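Narar 3 review: the replay tool I wish I'd had two grippers ago

Posted December 27, 2025 in Software, Manipulation

I've been using Narar for a little over two months now, mostly late at night, and I have been boring everyone at work with it, so it's time to bore you too. Narar is a desktop tool for going through recorded manipulation demos: you point it at a folder of episodes, it lines up the wrist video with the pose track and the finger width, and you scrub through all of it together. That's the whole pitch. I came to it from a pile of Python notebooks and a video player with two windows open side by side (don't judge me), and the difference is huge.

I'm running version 3 on a four-year-old Linux laptop with a modest graphics card. The license was a normal paid seat, bought in October.

Getting started

Install was painless. It unpacked, it opened, it found my calibration file without being asked. The first import was 324 episodes from our bin-handling set and it chewed through them while I made dinner. A handful came up with a yellow flag for timestamps that ran backward, and every one of those turned out to be a real problem in my logger that I had been blaming on the policy for weeks!

The manual is short and a bit dry, but the section on clock offsets is the clearest explanation of that mess I've read anywhere. Print it out.

The timeline

I could write the whole review on this one panel. Finger width sits under the video as a filled curve, pose speed sits under that, and when you drag the cursor everything moves at once with no lag I can feel. You can mark a span, name it, and search for spans that look like it across the full set. I marked one slow, hesitant approach and got back 248 others, sorted by how closely they matched. Not all of them were useful, but scrolling through the top of that list taught me more about our data than the last two rounds of training did.

Keyboard shortcuts are all on the left hand, so the right stays on the mouse. Whoever decided that, thank you.

Tracking checks

Narar will re-run camera tracking on any episode and draw its answer over the one you recorded. Where the two split, the line goes from gray to orange. With our older set, recorded over a cluttered bench, the lines sat on top of each other nearly the whole way. I got a little smug. Then I loaded the clear plastic set and the smugness left the room.

There's a slider for how much the tracker trusts the inertial data over the picture, and you can set it per span, so I now lean on the inertial side for the close-in part of the reach and go back to vision on the way out. It took me an evening to get the feel of it. Ovidiu Bratu, who shares the bench with me, got there in ten minutes and hasn't let me forget it.

Scripting and export

The Python side is small and sensible. You get episodes as plain arrays, spans as plain dictionaries, and export goes straight to the format our training code wants. I had a filter written and running in 20 lines. Chun-yin Choi tried the same job from the command line on our server, with no display attached, and that worked too, although the progress bar prints a new line for each update and fills your terminal with junk.

What I'd change

Undo only goes back one step in the span editor. One! I have lost good labels to this more than once.

The depth view is slow to open and I mostly leave it off.

Project files store full paths, so moving a project to another machine means opening it in a text editor and fixing them by hand. It's a five-minute job, but it's a silly one.

I also tried Flokudau for a week as a comparison. It has a prettier plot window and a better color picker, and if you mainly look at joint data from a fixed arm you may like it more. For hand-held recordings I kept going back to Narar.

Should you get it?

If you collect demos by hand and you've ever trained on a set you hadn't really watched, yes, please, get it. The trial is long enough to import something real. Bring your ugliest recordings, the ones with glare and see-through walls, and go straight to the tracking overlay. Mine were reaches into a clear bin, with a bright streak of light across the plastic and the wood grain of the table showing through, and that set is where I learned the slider.

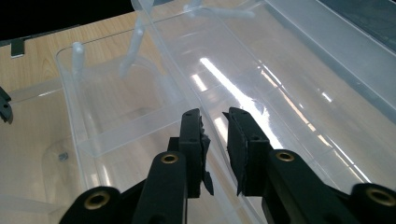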